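Forum Automatisation et préhension > Bancs d'essai > Comparatif Faltent / Orero en simulation

K. Fukuda
Nous soumettons à la discussion la comparaison des pinces Faltent et Orero, conduite dans le simulateur Pultano. Chaque pince a effectué 200 essais sur une table encombrée, grille-pain compris, avec un même contrôleur.

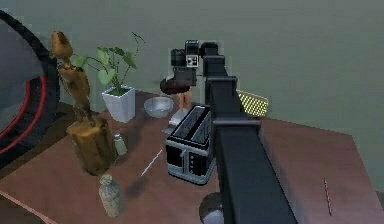
Tomoyo Yagi : un nombre d'essais identique ne suffit pas. Le contrôleur ayant été réglé en janvier pour la Faltent, l'Orero se trouve désavantagée. Je demande un réglage propre à chaque pince.

K. Fukuda
L'objection est recevable pour la force de serrage. Elle ne l'est pas pour les trajectoires, calculées sans référence à la pince. Reste la question des caméras, sur laquelle nous sollicitons des avis.
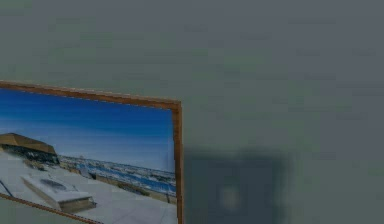

morikawa_labo
Notre service déconseille de retenir un seul point de vue pour l'évaluation. Une vue où n'entrent ni le bras ni la pince, et qui montre surtout le mur et un tableau au ciel bleu, ne renseigne pas sur la prise. Nous proposons d'écarter ces vues du calcul.

Tomoyo Yagi
Je m'y oppose. Les écarter reviendrait à modifier le protocole en cours d'étude. Il convient de les conserver et de les signaler.

K. Fukuda
Les deux calculs seront publiés séparément, après 55 essais supplémentaires avec l'Orero réglée.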